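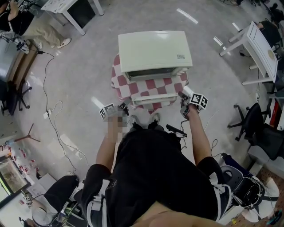

The office printer dropped off the network again at 8, and Kendra MacLeod was the only one in. She tried the laptop first. It could see the router but not the printer, and it wanted a password for a share named Murkutier.

She called Dale Lemieux, who had set it up in July.

"Try the old one," he said. "Lapointe, then 441."

It took the password. The folder opened – 50 scans, all from Liette's last week. Kendra closed the lid and went to put the coffee on.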